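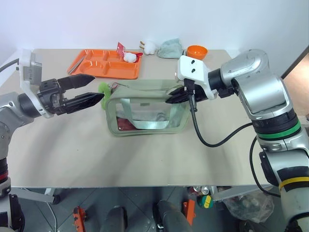 How do you keep a clear zippered pouch from turning into a junk drawer?

I have one of those see-through pouches with fabric edges that I carry inside my tote bag, and it started out so nice. Hand lotion, lip balm, a pen, my spare keys. Then a receipt went in, and a hair tie, and some loose change, and now I can see straight through the plastic to a big mess every time I reach for something. I've emptied it twice since February and it fills right back up. I'd love to hear how other people handle this. I also wonder if I should be cleaning the plastic part with something, as mine has gone a bit cloudy along one side.

Asked by Dilruba Gazi

3 answers

Kaisu Partanen
Tuesday, November 14, 2023

Give the pouch one job and move everything that doesn't belong to that job into something else. I know that sounds a little strict, but I went through the very same thing with mine, and what finally helped was deciding it was my "hands and face" pouch and leaving it at that. Lotion, balm, tissues, a little comb. Keys went on a clip in the tote, and the change went back in my wallet where it should have been all along (I'm still finding dimes in the bottom of the bag, so don't expect miracles).

The other thing I'd suggest is a landing spot at home. I use a divided plastic tray by the front door, the kind people put beads or screws in, and when I come in I unzip the pouch and drop whatever has snuck in there during the day into one of the sections. Receipts in one, coins in another, and one for the odds and ends I can't make a decision about while I still have my coat on. It takes less time than taking off my boots. On Sunday evenings I go through the tray with a cup of tea, and most of it goes in the trash.

If you have small things you really do need to carry, put them in a second, tiny bag inside the big one. Mine is a flat little Wumosska coin purse I got as a gift. Clear pouches are lovely for finding things, but small stuff always slides down to the corners and sits there, and then you're shaking the whole bag over the kitchen counter like a snow globe.

As for the cloudy side, try a soft cloth with lukewarm water and one drop of dish soap, and wipe it on the inside too. Pull the corners out gently with your fingers first so the crumbs come loose. Then leave it unzipped and propped open overnight. I wouldn't put it in the dryer! I did that to a Rillska one years ago and the panels came out wavy and stayed that way. If yours has a pom-pom or some other fluffy charm on the zipper, unclip it before you start, and if it won't come off, hold it up out of the water. A wet pom-pom takes forever to fluff back up — mine needed two days on the windowsill and a going-over with an old toothbrush.

Good luck, and do let us know how it goes.

14montes
just buy a smaller one. if it doesn't fit it doesn't go

R. in the sewing group
I agree with Kaisu about the tray, although I use a bowl, and I'll admit a bowl makes it easier to ignore what's on the bottom. I wanted to add something about the fabric edging. If yours is a pale color it will pick up dirt from the inside of the tote long before the plastic does, and rubbing it hard makes it fuzzy. Dab it with the soapy cloth and then dab again with plain water. For ink I haven't found anything that works completely. Cletitz wipes took some of it out of mine, but they left the edging a little lighter in that one spot, so test somewhere near the zipper end first.

And cap your pen, or keep it out of there altogether.

Comment from Dilruba Gazi
Thank you all so much, this is wonderful. I emptied it onto the table after supper and found four lip balms, which explains a lot. Going with the "hands and face" plan, and my sister has a divided tray she says I can have. Does anyone know if the lukewarm water is all right for the zipper too, or should I keep that part dry?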